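Ticket 73: Red gift bags, handles pulling out when filled with snack packets
Opened by: Naima Kabbaj
Assigned to: Doaa Ragab
Status: Closed 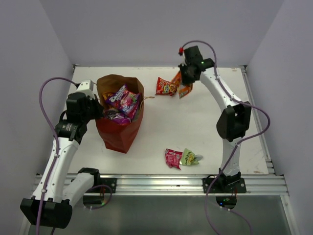 Problem as reported
We fill the tall red paper bags with mixed snack packets for the Erkine order. Since the new box of bags was opened, the twisted handles have been coming away at the glue when the bag is picked up. It is always one side that goes first. The old bags from Samano did not do it with the same contents. The new ones are from Chraibi. Order is for 100 bags and is due out in May.

Doaa Ragab, 09:40
Can you tell me how many have failed so far, and whether the paper tears or the glue lets go?

Naima Kabbaj, 10:05
15 so far. Glue lets go, paper is fine. The patch inside peels off in one piece with the handle still stuck to it.

Doaa Ragab, 10:20
Thanks. How are they being packed? If the big packets go in last and lie across the top, people tend to push down on them and the rim gets forced outwards. That pulls on the patch before anyone has lifted the bag.

Naima Kabbaj, 11:15
Big ones on top, yes. They are slippery and slide about so they do get pushed down. Tried 2 bags with the big packets stood upright along the back and the small ones dropped in front. Both held when lifted, but one handle was starting to lift at the corner after I had hung it on the hook for a while.

Doaa Ragab, 11:30
So packing makes it worse but the glue is weak as well. Please try a bag straight from the box with nothing in it. Pull the handle gently upwards and look at the patch.

Naima Kabbaj, 11:50
Corner lifted on the first one I tried. Same on the next.

Doaa Ragab, 14:10
Spoke to Chraibi. They accept it is a fault and are sending a replacement box. Please put the rest of the current box on the bottom shelf marked DO NOT USE. Bags already filled should be carried with a hand under the base and repacked when the new ones arrive.

Naima Kabbaj, 16:25
Replacement box is here. Filled and hung a test bag for an hour, packets upright, no lifting. Repacking the rest tomorrow morning. Fine to close.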